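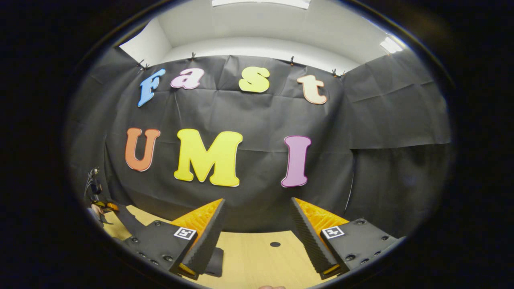 Ticket: Stock totals wrong after moving to second location
Product: Jurkano Stock and Orders
Account: Senau Trading (family business, two sites)
Opened: January 28, 2022
Priority: Normal
Status: Resolved

Customer report

We sell home textiles wholesale and to walk-in customers. Until now everything was under one location, Pacheco Street. We added Dunwood as a second location and moved part of the stock over using the bulk transfer sheet. The total across both sites should be 3,199. Jurkano shows 1,560 more than that. Orders are going through for items we don't have. We have paused the online shop until this is fixed.

Steps already tried by customer

Logged out and back in. Ran Recalculate Totals on both locations. Deleted the Dunwood location and added it again – the extra stock came back when the transfer sheet was re-uploaded.

Support, first reply

Please send the transfer sheet and the stock movement log for both locations. Do not run Recalculate again for now, it makes the log harder to read. Leave the online shop paused.

Customer

Sheet and log attached. The sheet has 72 rows. It was saved from the September template.

Support, second reply

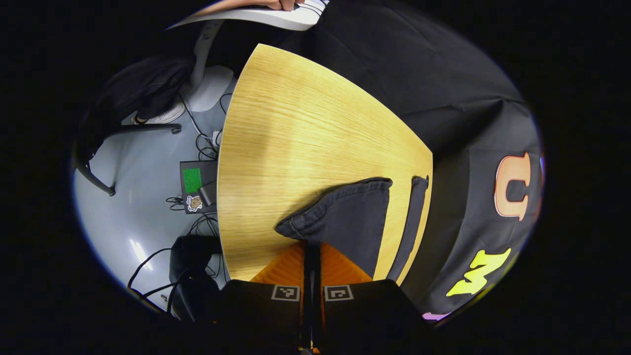
The September template does not have the "From location" column. When that column is missing, the import treats each row as new stock received at Dunwood and takes nothing off Pacheco Street, so the same goods are counted twice. There is also a smaller problem in the unit column, where 4 rows say "set" but the item record says "each". The unit has to match the item record. A folded piece of dark gray fabric and a narrower strip lying next to it on the table count as two if each has its own item code, and as one only if they are set up as a set.

To fix:

1. Open Stock > Imports and find the Dunwood upload.
2. Choose Reverse import. Confirm that Dunwood goes back to zero.
3. Download the current transfer template and copy your rows in.
4. Fill in "From location" on every row.
5. Correct the units, then upload.

Customer

Reversed the import and Dunwood went to zero. The new upload failed with "Location not recognized" on every row.

Support, third reply

The location name has to match exactly. Your sheet says "Pacheco St" and the account says "Pacheco Street".

Customer

Changed it and the upload went through. Total is now 3,199. Checked a few shelves at Dunwood against the screen and they match. Online shop is back on. Can the old template be blocked? It opens without any warning.

Support

Passed to the import team as a feature request. Orders taken against the wrong totals are not changed by the reversal, so please check them by hand under Orders > Unfilled.

Ticket closed by customer.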